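3.2 The table-clearing task

We wanted the first home task to be one that every student in the club already knew how to do without thinking. Clearing wrappers off a table and into a bin fits that well. Anyone can do it, nobody has to be trained on what "done" looks like, and yet it is full of small choices that a robot policy has to learn from somewhere. Which wrapper comes first? Where do you pinch a bag that has no firm edge? When do you let go? We were excited to find how much the students had to say about all this once they were asked to do it with two hand-held grippers, one in each hand.

The Prereck club meets on Saturday in Billville, but the demonstrations for this task were recorded in home kitchens. Each student worked with the same short protocol, written by Bushra Rajput and Babar Tanoli. The packaging is placed on the table in a loose group, the recording starts with both grippers open, and the student moves the items to the bin in any order. We kept the order free on purpose. Early drafts of the protocol fixed it, and the motions came out stiff.

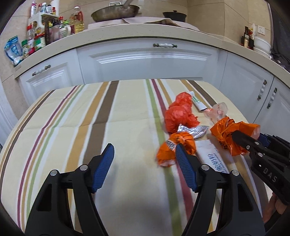 Figure 2. Clearing task, packaging still on the table.

Soft packaging turned out to be a wonderful subject for a student project. A rigid block gives the same grasp again and again, while a plastic bag changes shape every time it is touched. Students who had spent the fall stacking blocks told us they had to learn to pinch all over again. Several of them closed one gripper on a knot or a twist, where the plastic is bunched and thick, and this habit spread through the group quickly – by the second session even the youngest members were looking for knots first.

We collected 1,671 demonstrations, of which 998 passed the check described in Section 3.4. Most of the rejected ones were rejected for tracking loss, and only a few for dropped items. Drops that the student recovered from were kept. Selina Zwahlen argued strongly for this, and we now think she was right, as the recoveries are some of the richest motions in the set.
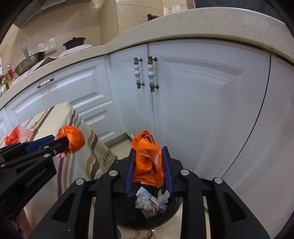

The release gave us more trouble than the grasp. Thin film tends to cling to a fingertip pad, and a student who opens the jaws and pulls straight back may carry the wrapper away again. Damian Cieślak suggested a brief pause with the jaws open before moving off, and we added it to the protocol for the last 10 sessions. The pause also made labeling easier, because the moment of release could be picked out by eye – a real gift to the 2 students doing the labels!

Labels were entered in Kundden, using one tag for each grasp, carry and release. Where both hands were busy at once, each hand received its own tag. Adeel Siddiqui reviewed the overlapping cases with the students, and the rules they settled on are given in the next section.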